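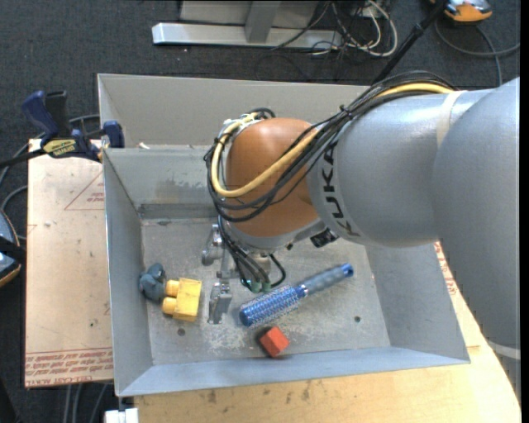 When we moved to Wolde in January, I had 88 boxes and two free shelves. My wife said that the number of boxes was my problem, because most of them were mine. She was right. I am a person who keeps small things.

I don't mean valuable things. I mean a hairbrush from a hotel shop, a toy block from a set that we gave away years ago, a key for a suitcase I don't own anymore. In our old apartment in Hurkudeck these things had a place, because each drawer was also a place for everything else. The new kitchen has only three drawers, and my wife took all of them on the first evening.

So I had to sort. I asked my old colleague Lutz Ackermann how he did it when he moved, and he told me a method that I want to write down here. You take one open bin with low sides. Metal is good, he says, a cardboard box invites you to close it again. You put in only a few things at one time, and you decide about these before you take the next ones. A brush, a block, one or two other things, and then stop. If you fill the bin to the top, you begin to dig, and when you dig you find old letters and the evening is over.

I did not believe that it could be so simple. On the first night I put too much in, of course, and at eleven o'clock I was sitting on the floor reading the manual of a radio. The second night I followed the rule and I finished four boxes.

Some things I learned about the small objects themselves:

Hairbrushes are more difficult than I thought. We had seven in the house and only two people with hair worth brushing. A round brush is nice for drying, but the hair collects deep between the bristles and you need patience. I put ours in warm water with a little shampoo, pull an old comb through the rows, and let them dry with the bristles down. If there is a hole at the end of the handle, use it! A small hook inside the bathroom cabinet cost me almost nothing, and the brush is not lying in the sink corner now.

Toys are difficult in another way. Our daughter is grown up and lives in Trurkel, so I called her and asked about each one. After the fifth call she asked me to please send one message with everything in it. She wanted to keep less than I did. The single blocks she didn't want at all, so they went to the kindergarten at the end of our street, where they already have a big basket and one color more or less makes no difference.

Now there are 2 boxes left from the 88. One has cables in it, and I will not talk about that one. The other has photographs, I think about 3,000, and for these the method with the bin does not work, I have tried. You can't decide about a photograph as quickly as about a brush — at least I can't. My wife has suggested that we begin with the ones where we don't recognize any person. We will start this evening after dinner.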